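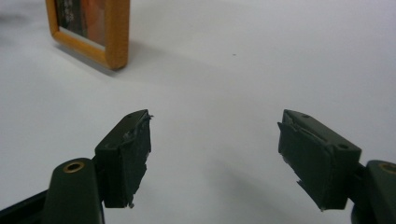
Home Stories Makers Events Contact

4 min read

Madalena Veloso was still putting price tags on when I got to her shop in Wirnbridge, and she waved me in anyway and told me to find a chair that wasn't holding something. She has been making and mending small wooden picture frames for 20 years, first at the kitchen table and now in the back half of what used to be a shoe store on Mancuso Street.

"People come in with the photograph already in their hand," she told me. "They want to know what goes with it, and I always ask where it's going to stand. On a desk? By the bed? You look at a little frame from very close up, so the corners had better be good!"

Corners are her great subject (I had my coffee and was happy to listen). She cuts them, glues them and leaves them clamped overnight, and she won't be hurried, even in November, when the holiday orders start piling up and the phone goes all day long. Last year she made 900 frames, most of them small enough to hold in one hand.

"My mother had one on her dresser with nothing in it for years," she said. "She just liked it. I think I understood that when I was 8, and I still do."

I asked what she would tell somebody buying a first frame, and she thought it over while she wound up a piece of string. "Put it on a plain table with nothing crowding it and leave it there a day or two. If you still like it on Saturday, find it a picture."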